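The Lirken Lecture

Edeltraud Nägeli had been promised a car, and what she got was a van. It stood in the yard behind the Stostetti hall with its bonnet up, and a young man from the television company was polishing the door.

"It's electric," he said.

"So is my toothbrush."

Cornetti, the producer, came across with her script. She was to explain batteries to 379 schoolchildren, then drive the van up the ramp and on to the stage while the band played. The ramp had been built for a piano.

"What does the van weigh?" she asked.

"It's been looked at."

"By whom?"

He turned a page. Moriarty had looked at it, apparently. Moriarty did the lights.

She had taught engineering for most of her life and knew what "looked at" meant. She walked round to the ramp and pressed it with her foot. It gave a little, like a mattress in a cheap hotel. Someone had chalked 3,000 on the side, with no unit after it.

"Kilos?" she called.

"I expect so," said Cornetti.

"Or pounds. Or what you paid for it."

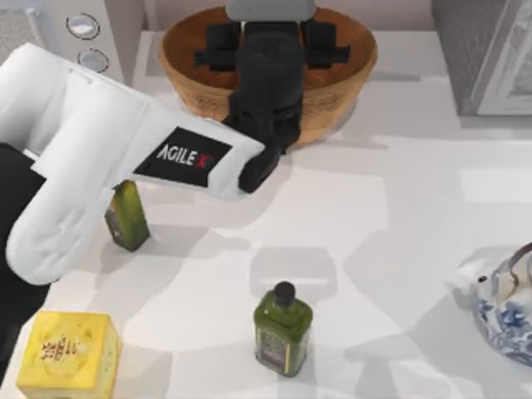 He laughed, rather late. The doors opened at 3, he told her, and the Lirken people had put up the money on the understanding that there would be a vehicle. They were in the second row. They had brought a banner.

Edeltraud looked at the van, then at the ramp, then at the chalk. She took the pen from behind his ear, crossed out the last page of the script and wrote something over it.

"What's that?" he said.

"The children are going to work out whether it holds. Tell the band to wait."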